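Prekasar compares two gripper fingers on table-clearing task

Prekasar has published the results of a bench comparison between two sets of gripper fingers for its small two-arm workstation, covering 1,572 logged grasp attempts on ordinary tableware. The longer, angular finger design supplied by Liretti came out ahead on thin and awkward items. On cups the two designs could hardly be told apart.

The test was run in November at the company's workshop. Both arms carried the same type of finger in any given session, and the controller, motor settings and grip force limit were left unchanged between sessions. The baseline was Prekasar's own short, padded finger, which has been fitted to the workstation as standard until now.

Each trial asked the arms to move plates, cups and chopsticks from a serving tray to a dish rack. A separate set of trials dealt with dry rice, which tends to get under the fingertips and spoil contact with the table.

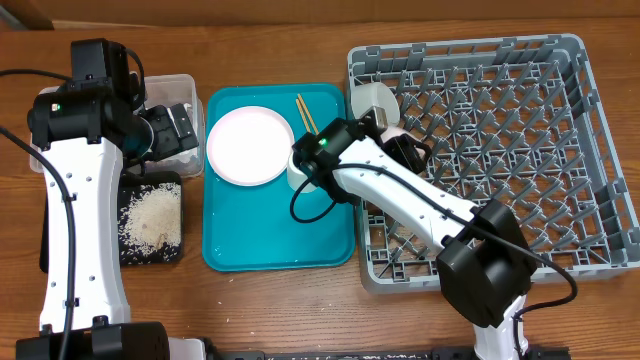 Test and Measurement

The tableware layout uses a teal serving tray in the centre of a wooden table, with a round plate, a white cup and a pair of wooden chopsticks on it. A large grey dish rack with rows of upright pegs sits to the right. Rice is kept on a small black tray on the other side, next to a clear plastic container. The arms are mounted at either end of the near edge, and both grippers are black.

Chopsticks produced the widest gap. With the short finger, the usual failure was a pinch that closed above the stick and pushed it across the tray. The Liretti finger has a narrower tip and can be brought in at a lower angle, and 71 of the short-finger failures were repeated with it from the same starting position. Most of the repeats ended in a clean lift.

Plates were less clear-cut. The longer finger reached under the rim more often, but it also flexed more once the plate was off the tray, and placing between the rack pegs took longer as a result. Prekasar says the delay comes from the controller waiting for the wrist to settle, and that a shorter settling time will be tried before any change is made to the finger itself.

"The tip geometry is doing most of the work," said Ariel Gatchalian, who ran the trials. "We expected the cup to separate them and it didn't. If all you handle is cups, keep the fingers you have."

Cable routing caused more lost time than either finger. The gripper cable can sag into the working area when the wrist is turned inwards, and 150 attempts were thrown out after it touched an object before the fingers did. These are not included in the published total. A clip for the upper link has been drawn up but was not fitted during the comparison.

The rice trials were scored separately and are reported only in outline. Grains caught between finger and table raised the closing position on both designs, and wiping the fingertips between attempts restored the earlier readings. No figures for wear have been given.

Prekasar will offer the longer fingers as an option with version 2 of its Plornness controller software — existing users will need to rerun the gripper calibration after fitting them. The trial logs are available on request. A further comparison, using a softer fingertip from Adugna on the same table layout, is planned.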